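Skorcombe (mobile app)

Skorcombe is a free mobile ordering and rewards app for restaurants, released for Android and iOS. It lets diners browse menus, order ahead for pickup, pay at the table, and collect points that can be traded for food. The app is developed by Urnix, a small software company that also makes the Avram kitchen display system. Unlike the apps put out by single restaurant chains, Skorcombe puts many independent diners, cafes, and family restaurants under one account, so a customer's saved card, allergy notes, and favorite orders travel from one place to the next.

Overview

The home screen opens on a list of nearby restaurants, sorted by how soon each kitchen can have an order ready. That sorting is the feature longtime users tend to bring up first, and it's easy to see why: a hungry person at lunchtime would much sooner know that soup is ready in 10 minutes than scroll through a wall of logos. Each listing shows opening hours, a menu, and a ready time that changes as the kitchen gets busier or quieter.

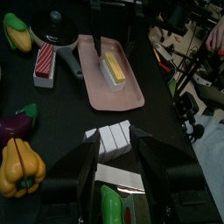 Menus are built by the restaurants themselves, using a simple editor that runs in a web browser. A dish can have sizes, sides, and extras, and any item can be marked "sold out" with a single tap. When that happens, the item turns gray in the app right away and is taken out of any cart that has not yet been paid for, with a short message to the customer.

History

Skorcombe began as an add-on to Avram, which showed incoming orders on a screen above the cook's station. Restaurants using Avram kept asking for a way to let regulars send in their own orders, and Urnix answered with a plain web page that had no accounts and no payment. It worked well enough that the company rebuilt it as a full app.

The first public version supported 46 restaurants. It was available only on Android, and customers could order but not pay; they settled the bill at the counter as before. The iOS version followed in April of the next year, together with card payment and the first form of the rewards program. Version 4, the largest update so far, replaced the old tab bar with a single search field and added group orders. 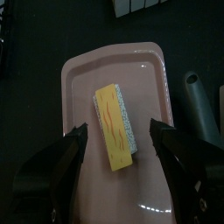

A sponge on a pink plastic tray.

Features

Order ahead. Customers pick a time, and the order is held back until the kitchen needs to start on it. Fries ordered for noon are not sent to the screen at eleven, a small thing that makes a huge difference to the fries.

Group orders. One person opens a cart and shares a link. Everyone else adds their own food, with or without an account, and the bill can be split by person or evenly. The cart closes when the host says so — a welcome mercy for anyone who has tried to collect lunch orders from an office by email.

Pay at the table. Each table in a participating restaurant has a code. Scanning it brings up the running bill, which can be paid in full or in part, with a tip added before the last step.

Reorder. Past orders are stored in the account and can be repeated with two taps. If a dish has changed in price or is no longer served, the app says so before the order is placed.

Allergy notes. Users enter these once, and they are printed at the top of every ticket. The app reminds users to speak with staff as well, and does not promise that any dish is free of a given ingredient.

Rewards program

The rewards program is called Pralum, and it runs on points. Every order earns points based on the amount spent before tax and tip. At 355 points the customer can claim a reward, chosen from a short list set by the restaurant where it is being claimed. Most lists have a dessert, an appetizer, and a drink.

Points earned at one restaurant can be spent at any other in the program, the most generous part of the design and the one that took the longest to work out. Urnix keeps the shared balance and pays the restaurant that hands over the free food. Points do not run out as long as the account has been used in the past year.
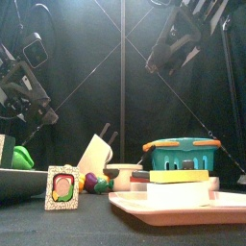
Toy kitchen items on a dark tabletop, with two robot arms above.

Design and accessibility

Skorcombe has a large-text mode, a high-contrast theme, and full support for the screen readers built into both phone systems. Buttons are set low on the screen so they can be reached with one thumb. The whole ordering process, from opening the app to paying, can be done in four screens.

The app also works on weak connections. Menus are saved to the phone after the first visit, photos load last, and an order that fails to send is kept as a draft and not lost.

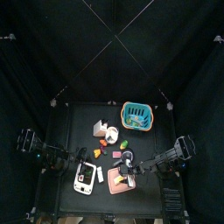 Menu photos are optional in Skorcombe, and many restaurants do without them. Those that use them are asked to follow a short style guide, which is a surprisingly good read for anyone who likes food pictures. It favors one dish at a time, shot in daylight or under a single lamp. Backgrounds should be plain and dull, much like the matte black tabletop and dark fabric walls here, so that the color of the food does the work. Creases in a cloth are fine, according to the guide, but patterns are not. Photos are cropped square by the editor, and the restaurant can move the crop before saving.

Availability

The app is free to download and has no ads. Restaurants pay Urnix a flat monthly fee, with no cut taken from each order. Over 10 languages are supported for menus, though the app's own buttons and messages are offered only in English and Spanish. A tablet layout exists on Android; on iOS tablets the phone layout is used at a larger size.

Delivery is not offered. Restaurants that have their own drivers may add a delivery phone number to their listing.

See also

Avram (kitchen display system)
Pralum (rewards program)
Mobile ordering
Loyalty program

This page was last edited on November 16, 2024.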